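Início | Ementa | Aulas | Trabalhos | Contato

Percepção e Controle para Manipulação
Notas da aula: do simulador à política de preensão
Profa. Pilar Retamal
Atualizado em 2021-08-30

Nesta aula usamos a sala simulada do pacote Sendell. O braço fica ao lado do sofá e os objetos são trocados de um episódio para outro. O código de partida está no repositório Teltov, pasta aula_preensao.

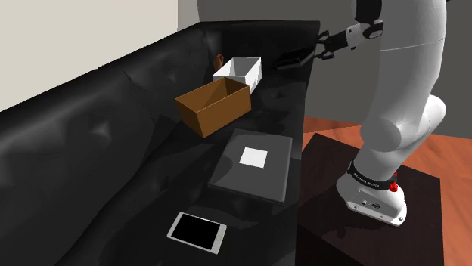
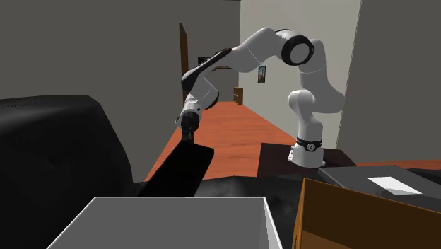
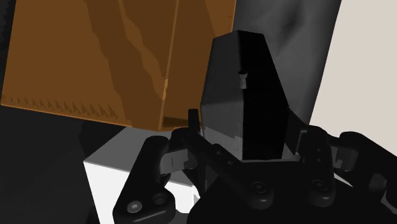

Três renderizações do simulador.

1. Observações
A política recebe, a cada passo, as imagens RGB, as posições das juntas e o estado da garra. A pose real dos objetos existe no simulador, mas só pode ser usada para calcular a recompensa e o critério de sucesso. Quem passar essa pose à rede perde os pontos do item.

2. Ações
O comando é um deslocamento cartesiano do efetuador mais a abertura da garra. A cinemática inversa é resolvida pelo módulo Barreto. Se não houver solução dentro dos limites das juntas, o passo é descartado e o braço mantém a última referência. Registrem esses descartes no log: uma taxa alta costuma indicar erro na transformação entre câmera e base.

3. Percepção
Objeto escuro sobre fundo escuro é o caso difícil para a segmentação por cor. Comparem a máscara obtida só com RGB e a obtida com RGB mais profundidade. Tien-fu Liu deixou em fevereiro um script que grava as duas lado a lado; ele ainda funciona, mas exige a versão 2 do formato de log.

4. Coleta e treino
Gerem 2.000 episódios com o planejador de referência. Cada episódio tem até 265 passos. Separem a validação por objeto, nunca por passo, ou o mesmo episódio aparece nos dois conjuntos.

5. Entrega
Relatório curto com a curva de validação, a taxa de sucesso por objeto e duas falhas comentadas. Anexem o arquivo de configuração e a semente usada.

Leitura para a próxima aula: capítulo de controle de impedância da apostila Drarkari.

Dúvidas: fórum da disciplina | © Percepção e Controle para Manipulação | Voltar ao topo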